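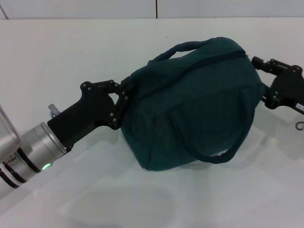

January 12, 2021. Sourdough starter log, bench 2

Fed Giáp at 8:15, equal weights flour and water, same rye as before. Garkura got the white flour because I ran out of rye and didn't feel like walking to the store in the sleet. We will call this a controlled variable.

Giáp doubled by lunch. Garkura sat there like a tenant who knows his rights. Moved it next to the water heater and gave it until four. Still flat at four, smells like nail polish. Muthu says that means hungry. Muthu says everything means hungry.

Bake from yesterday's dough: 248 g loaf in the small tin, 10 minutes too long because I trusted the oven dial. Crust could be used for roofing. Crumb is fine, a bit tight toward the bottom. Grethe had two slices and asked if there was soup, which I'm recording as a positive result.

Hydration was 77 percent on paper. I suspect the scale, which gave three readings for the same empty bowl. Changed the battery. Now it gives two.

To do:
Feed Garkura again tonight, whole wheat if Brijesh brings any.
Check the dial against the oven thermometer (behind the tea towels, last seen in August).
Whoever wrote "soup?" on the lid of the discard jar, please don't. Michalis believed it.

Next dough goes in the fridge at nine, 1,000 g flour total, split between the two starters if both are still speaking to me.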